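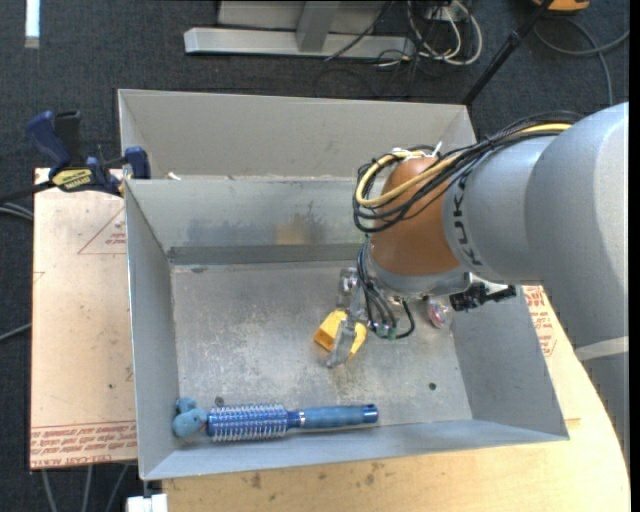

**Lohnt sich eine Enthärtungsanlage im Mietshaus, wenn der Vermieter die Kosten umlegen will?**

Kommt auf die Wasserhärte an, und die steht beim Versorger auf der Website. Unter 14 °dH würde ich das Geld behalten.

*Tihomir Shehu*

Bei uns soll eine Anlage von Clurent in den Keller, Anschaffung 2.000 Euro. Der Vertreter verspricht weniger Kalk, weniger Waschmittel und »weicheres Hautgefühl«. Letzteres kann ich schlecht nachmessen. Hat das jemand länger in Betrieb und kann etwas zu den laufenden Kosten sagen?

---

**Begoña Valcárcel**

Erst mal trennen: Die Anschaffung ist keine Betriebskostenposition. Wartung und Salz können umgelegt werden, wenn der Mietvertrag das hergibt. Lass dir den Wartungsvertrag zeigen, bevor du über irgendetwas anderes redest. Wir hatten ein Angebot von Galleck, da stand der Stundensatz erst auf Seite 2, und die Anfahrt fehlte ganz.

Beim Waschmittel glaube ich die Prospektzahlen nicht. Wer bisher zu viel dosiert hat, spart auch ohne Anlage, indem er auf die Packung schaut.

---

**Sorin Karagiannis**

hab so ein ding seit jahren, wasserkocher ist sauber, mehr merk ich nicht. salz schleppen nervt. finger weg von magneten am rohr, hat mein schwager gekauft, kalk wie vorher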